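# Clearing and Resetting a Shared Dining Table

These instructions apply to the dining tables in the resident kitchens at Trornstead. They are intended for residents and for household staff who reset the tables between meals.

## Before you begin

Have ready one tray, one damp cloth, one dry cloth and a small bin for wrappers. The full procedure takes roughly 12 minutes.

## Procedure

1. Work from one side of the table to the other. Begin with the side that holds the most items.
2. Place boxed goods and packets on the tray first. Fold down any open tops before lifting.
3. Match each loose lid to its container. Lids without a container go in the drawer marked "Lids."
4. Discard empty packets. Boxes are to be flattened and taken to the recycling shelf.
5. Return food items to the pantry, with the oldest at the front.

Items left at one end of a table tend to be pushed together over the course of a day, and small pieces may end up underneath larger ones. Lift each item straight up. Dragging a box across a printed cloth can pull the cloth out of line and bring other items to the floor.

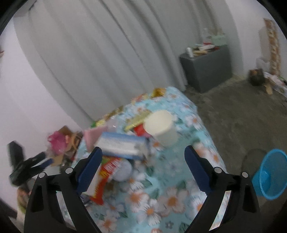
Once the surface is clear, check that the cloth hangs evenly on both long sides. Wipe it from the center outward with the damp cloth, then go over it with the dry one. Floral cloths hide crumbs and small stains well, so pass a flat hand over the surface before setting anything back.

## Changing the cloth

Cloths are changed every Saturday, or sooner if stained. Shake the used cloth outdoors and place it in the laundry bag. Clean cloths are kept on shelf 2 of the linen closet.

Questions about supplies should be directed to Babita Tomar. Damaged cloths should be reported to Yogesh Gautam before they are removed from the kitchen.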